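Lurklow Bordereaux Import: ticket 299
Status: Resolved
Component: reinsurance premium ledger

Treaty bordereau from Anby rejected at validation. Error: "cession period exceeds 365 days."

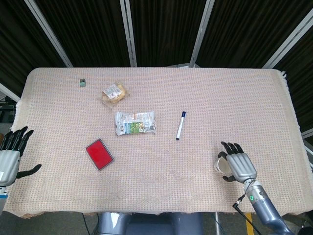 Raghda Aoun: Reproduced on staging. The treaty was extended by 15 days in June and the endorsement carries the new expiry date, but the importer still reads the period from inception. Layer 2 fails, the others load.

Imre Lengyel: Period check now reads the endorsement table first. Rule left in place for treaties with no endorsement — Dukow still relies on it.

Raghda Aoun: Reran the file. All layers posted, ceded premium matches the broker statement. Old rejection rows remain in the audit log and should not be deleted.

Closed by Imre Lengyel.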